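Filed under: Manipulation, Lab Notes
3 min read

October 27, 2022

Grasp selection in clutter is usually scored one object at a time. Our scorer, Driler, did the same until this month: it ranked candidate grasps by predicted closure and ignored what the open fingers would sweep through on the way down. Hortensia Saavedra suggested a penalty on the approach volume, and Ívar Bergmann wrote it in an afternoon.

We ran 325 attempts with the penalty and 325 without, on the same start layouts. Failures fell from 233 to 30. I distrust a drop that large, so Tamunoemi Sani relabeled both sets without knowing which was which. Her counts matched mine except on 4 attempts, all of them slips during the lift.

The cost is refusal. With a high penalty weight the planner declines grasps that a person would call easy, mostly next to a wall. I have not found one weight that suits both open floor and corners, and for now it is set by hand. Fidel Ojeda wants to learn it from the failures. I think there are too few failures left for that. 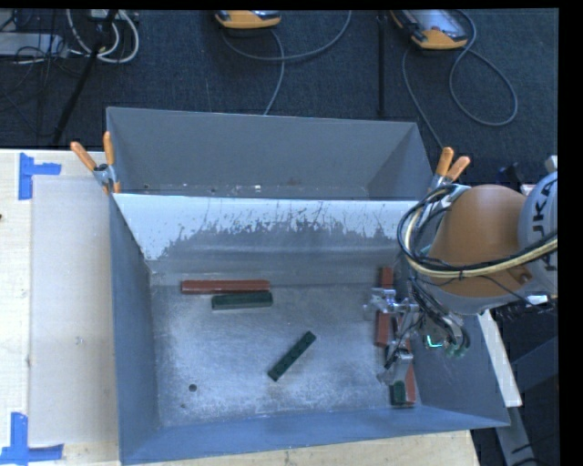 Approach volume matters most where blocks crowd together. A block with clear metal on every side, such as the green one lying diagonally near the middle of the bin, gets almost the same score under either version. The group at the right, under the gripper, is where the two rankings separate, and the near wall makes it worse. I will rerun the corner layouts in December with a finer wall model.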